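Goblet week at the Broltik bench in Loseston, a thread

1/ Good morning, friends! We are 265 demonstrations into the mug tree task and I have grown very fond of these plastic goblets. Yellow is up on the stand in this one, with the left gripper right at its foot.

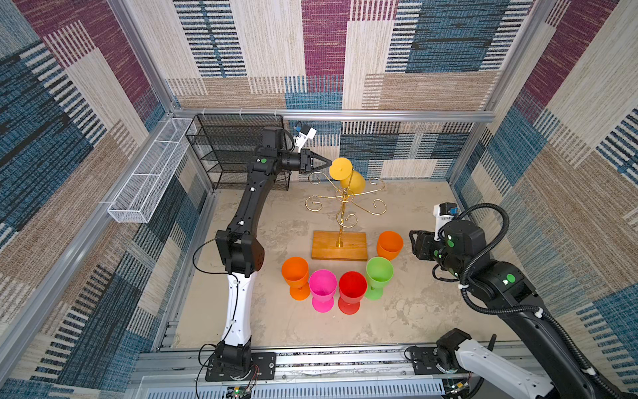 2/ So the goal for the Tinden set is 2000 examples, all driven by hand, two arms, one stand. I know that sounds like a lot (it is a lot!) but the model learns from what we show it, wobbles included, so we'd like to show it plenty.

3/ The thing I keep telling new operators is to slow down near the foot of the goblet. It's round and flared and it will slide if you pinch in a hurry – ask me how many times I learned that on Tuesday.

4/ We also shuffle the colors between episodes. Early on, I kept putting them back in the same order without thinking, and 19 episodes had to be set aside for being too much alike. My own fault, and a good lesson.

5/ Misses stay in, by the way, as long as the operator recovers. A clean second try is some of the nicest data we have.

6/ Next up is swapping the fabric on the walls, then back to driving. If you collect two-arm data too, I'd love to hear how long your shifts run – ours are 3 hours and my wrists have opinions.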